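House rules for the gripper bench

September 26, 2018

In our lab at Akcombe we write many rules, and most of them are read one time only. In April I got the task to rewrite the rules for the hand-held grippers, and I want to put down what we kept and what we threw away. 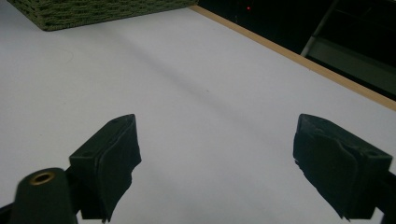

Check the pads before anything else

The old sheet had this point on its second page, after the part about cables. Now it is first. The pads on the fingers are a soft black material and they suffer more than any other part. They wrinkle, the lower edge begins to tear, and small threads come off. A little of this is normal. My colleague Jirayu Limsakul and I argued for a long time over how much is a little. He wanted to change the pads every 3000 grasps, by the counter. I wanted to look at them. What we wrote in the end is both: look at the start of every session, and change at 3000 grasps even if they look fine. If the tear has reached the part that touches the object, change both pads, left and right together. A new pad against an old one does not close evenly.

The last time we forgot this, we had to throw away 948 recordings. It was the work of two people for many days, and I was one of the two.

Clear the table

One container and the objects of the task, that is all that may be on the white surface. We use a green woven basket for most of the Wongsuwan tasks, and it stays near the far side so the hand has room to come in. No cups, no phones, no pens. The table is wiped before the first recording and again at midday.

White is not my favourite colour for this. It shows every shadow, and Kanokwan Petchrat has asked me more than once for a grey mat. But our older data is on white, and I don't want to change the table and the rules in the same year.

Start open

Every recording starts with the fingers fully open and nothing between them. Hold this for one second, then move. People find this second very long! Boonmee Boonyarit counts it aloud, in Thai, and now the whole room does the same.

Screws

Look at the screws on the top of each finger at the beginning of the week, and once more if the tool was dropped. Do not tighten them with force. The brass inserts are good but what holds them is softer, and I have pulled one out myself. If something feels loose and you don't know why, put the red tag on the tool and take the other one.

Behind the table

This rule is new and it made some discussion. The old sheet said that the background must be covered with a curtain. We took it out. The people who will use our data at Isden told us they prefer a room that looks like a room, also with dark corners and small lights from equipment. What we still ask is that no person stands on the far side, and no screen with names or messages on it is turned to the table.

How long one person works

At most 30 minutes with the tool in the hand, then change. Buppha Jitpraphai had pain in her wrist in spring and did not say it for two weeks. So the time is now written at the top of the log — with a signature, because without one we all cheat a bit.

The full list has 13 points, I gave here only the ones I have an opinion about. It is one page, printed large, and it hangs next to the charger. The next thing is the naming of the files, where we have three systems at the same time and I am guilty of one of them.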